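30 Oct 2005

I closed the Kusico bank account on Friday. There was $345 left in it, and after the final fee to the state there will be less than that. I said I would write something when it was over, so this is it.

For those who only know me from the other posts, Kusico was the company Ileana Vlad and I started to sell scheduling software to small repair shops. We had one product, Plurau, which took bookings over the phone or the web and put them on a single calendar the whole shop could see. At the best point we had 40 paying shops. We needed three times that to pay ourselves properly, and we never got close.

People have been kind and have mostly asked whether the product was the problem. I don't think it was. The shops that used Plurau kept using it, and several of them called last month to ask if they could keep running it on their own machines. We told them yes and mailed out discs. What we could not do was find new shops at a price that made sense. Each one took a visit, then a second visit, then a call from the owner's brother-in-law who knew computers. By the time we had a signature we had spent most of what that shop would pay us in a year.

We knew this by the second winter. I have the spreadsheet and it is all there in column F. We kept going because the first money had come easily and we assumed the next round would too.

The first money came from the Lovolbridge fund. They put on a good program, and I would still tell anyone in the county to apply. You get desk space, a lawyer for a few hours and a check, and you meet people who are as worried as you are. The trouble starts when it ends. The fund is set up for companies in their first year. The investors in the city want to see sales that a company in its third year around here will not have. In between you are on your own, and the bank wants your house.

I went to 2 banks. One said no the same day, which I appreciated. The other took seven weeks and asked for the same tax return three times, and then said no. 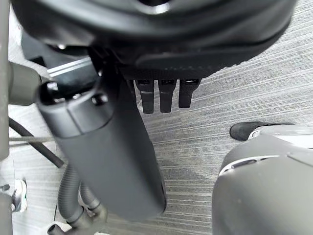

Ileana wanted to stop in the spring. I wanted to run through December and see if the new pricing would help. We argued about it for a week or so, not loudly, and settled on the end of summer. She was right and I have told her so. Those extra months went on my credit card, and I will be paying for them well into next year.

The pricing change is worth a paragraph. We had been charging a setup fee and a small monthly amount. In May we dropped the setup fee and raised the monthly. Sign-ups went up a little, but so did the number of shops that quit after eight weeks, right before the busy season when they would have gotten some use out of it. The setup fee had been scaring off people who were going to quit anyway. I would keep it if I did this again, and I would probably make it bigger.

We did have one offer. Radu, who make the parts catalog a lot of our shops already use, offered $3,000 for the code and the customer list. We thought about it over a weekend. The list was the part they wanted, and we had told our customers in writing that we would not sell it. So we offered the code alone, and they lost interest – I can't blame them, it's not pretty code.

A few practical notes, mostly for the two people who wrote to me this month about closing down their own companies:

- File the dissolution papers before you close the bank account. I nearly did it the other way around.
- Tell customers before you tell anyone else. Ours found out by letter, with sixty days' notice.
- Cancel the phone line last. We were still getting calls in the final week, and a couple of them were checks we were owed.
- Get the payroll tax forms done while you can still remember where everything is.

Ileana starts at the hospital on the 7th, in their billing systems group. I have contract work through the new year and after that I don't know. I am not planning to start anything else for a while. I'd like to have weekends.

The desk chairs are free if you can come and get them. Three are fine and the fourth leans to the left. Email me, since the office number no longer works.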